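How to Hang Patterned Wallpaper Around the Corners of a Small Room

I have papered the little breakfast room in our house two times now. The first time I made just about every mistake a person can make with a roll of paper and a bucket of paste, and the second time I went slowly and asked for help, mostly from my neighbor Aliki Giannakopoulos, who has done her whole upstairs by herself and is very patient with questions. What follows is the way we did it, and it has held up nicely through a couple of damp summers (June is the worst month here, everything swells).

A plain paper will forgive you a good deal. A big pattern won't, and the corners are where it shows, so that is where most of this page is going to linger.

Getting the walls ready

Take down the switch plates with the power off at the breaker, pull any nails, and fill the holes. When the filler is dry, sand it and run your palm over the wall with your eyes closed. You will feel bumps that you would never see! Wash the walls, let them dry overnight, and roll on a coat of wallpaper primer. I skipped the primer the first time and paid for it when I tried to get the old paper off and half the wall came with it.

Planning where the pattern falls

Before you cut anything, decide where you want the pattern to be perfect. For most rooms it's the wall you face when you come in. Unroll a length of paper, hold it up there, and slide it up and down until the big shapes sit comfortably below the ceiling. Mark that height lightly in pencil.

Then decide where you want the pattern to be wrong, since going all the way around a room, the last strip almost never meets the first one properly. Mine is over the door, where there are only a few inches of paper to give me away. Behind a tall cupboard is good too.

Look at the label for the repeat, meaning the distance before the design starts over. You lose some paper on every strip when you line it up, and the larger the repeat, the more you lose. Buy one extra roll, and check that all of the rolls carry the same batch number. I keep my spare in the hall closet and have dipped into it once already, after an incident with a chair.

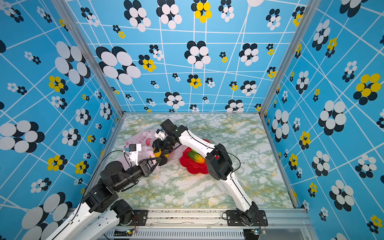

Can I wrap one full strip around an inside corner?

It's better to split it. Corners are hardly ever straight from top to bottom, and a full-width strip will wrinkle in the crease or head off at a slant on the next wall.

Papering the inside corner

Measure from the edge of your last strip to the corner in three places: high, middle, and low. Take the largest of those numbers, add half an inch, and cut your strip lengthwise to that width. Keep the leftover piece, because it goes up next.

Paste the first piece and hang it, matching the pattern at the seam, and let that extra half inch turn the corner. Press it into the crease with a smoothing brush. If it puckers, make small snips at the top and bottom so it can relax.

Now measure the width of the leftover piece and mark that distance out from the corner on the new wall. Hang a plumb line there — a string with a weight on it does fine — and draw a faint line from top to bottom. Paste the leftover piece and set its outer edge along the line. The inner edge will lap over the half inch you turned, and the pattern will be off by a hair in the crease. Match it at eye level and let the rest go.

With vinyl paper you'll want a seam adhesive made for vinyl under that overlap, as ordinary paste doesn't grip it well.

Trimming and tidying up

Use a broad putty knife to hold the paper snug against the ceiling or baseboard and cut along it with a sharp blade. Change the blade often, more often than feels sensible. A dull one drags and tears damp paper, and then you are standing there holding a ragged strip and saying things you'd like to take back.

Wipe each strip with a clean damp sponge before starting the next one. Dried paste leaves a shine that catches the light in the evening. Go easy on the seams, too; a seam roller pressed hard will squeeze out the paste and leave a dent.

I started mine on a Friday after supper, which I wouldn't do again. Give yourself a whole morning with good daylight, keep the windows shut until the paper is dry, and leave the switch plates off until the next day.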